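**Anel Zwane — project report, snack packing and tidying unit**
14 March 2026

My question was small: how should a snack table be cleared so that the bags survive the trip into the bin? I blame our October open house, which ended with 34 bags and a great deal of crumbs.

I used a white table and a translucent plastic bin, and ran 60 trials. Before each one the bin was set down at the same corner mark, which I then bumped out of place with impressive regularity. 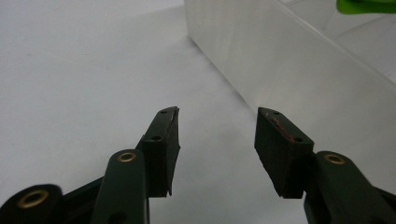
Trials went in blocks of 20, one block per holding position: top edge, middle, bottom edge. The middle was my favorite going in. It was also the worst, as the air in the bag has to go somewhere and generally picks the seam. 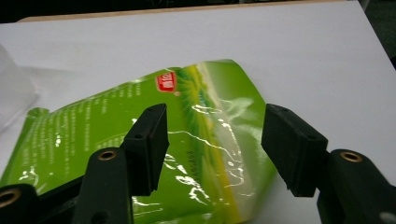

*Fig. 2. Green snack bag on the white tabletop.*

Crumpled bags were easy to pick up and hard to stack. Upright bags were the reverse — they packed well but leaned on their neighbors like commuters.
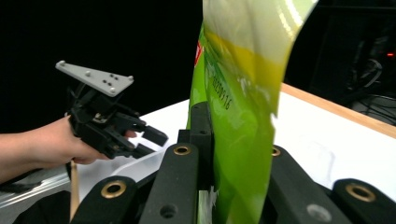

Holding the bottom edge gave only 2 split bags. I lost a few minutes per block to refolding corners, and my notes for the first block are partly in grease.

Next time I would try a shallower bin and heavier snacks.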